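Gathering Demonstrations for Tabletop Block Pushing
Project Report, Robotics Laboratory Course
Submitted by Asmaa Soliman and Ayman El Khatib 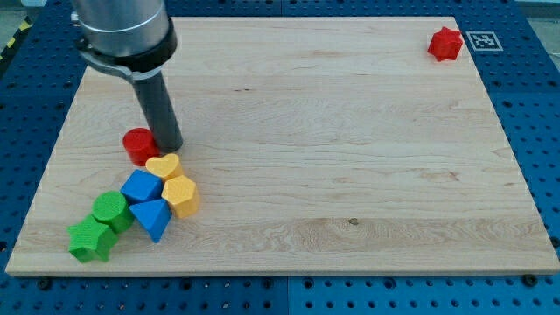 1. Purpose
The Nallside project required a set of recorded examples from which a pushing policy could be learned. The policy receives a short written instruction, such as "move the red star to the yellow heart," together with the camera view, and returns the next motion of the tool. This report covers the collection stage only. Training is treated in a separate report.

2. Setup
The arm carries a straight cylindrical tool in place of a gripper, so blocks can be pushed but not lifted. The work surface is a wooden board on a perforated blue platform, with a fiducial marker beside its far right corner. Blocks differ in color and shape, and every instruction names both.

3. Procedure
One student steered the arm while the other read instructions from a list. Each session produced 100 episodes. Starting layouts were varied on purpose: in some, most blocks were pressed together in a cluster with a single target far away, and in others they were spread across the board. Clustered layouts took longer, as contact with one block often moved its neighbors.

4. Results
A total of 4000 episodes was recorded by the end of March. Of these, 900 were removed during review, of which 400 had instructions that did not match the final layout. The remainder of the removed episodes had missing camera data or ended early.

5. Open Issues
Both operators tended to approach blocks from the same side, and the data reflects this habit. Additional sessions with assigned approach directions have been requested.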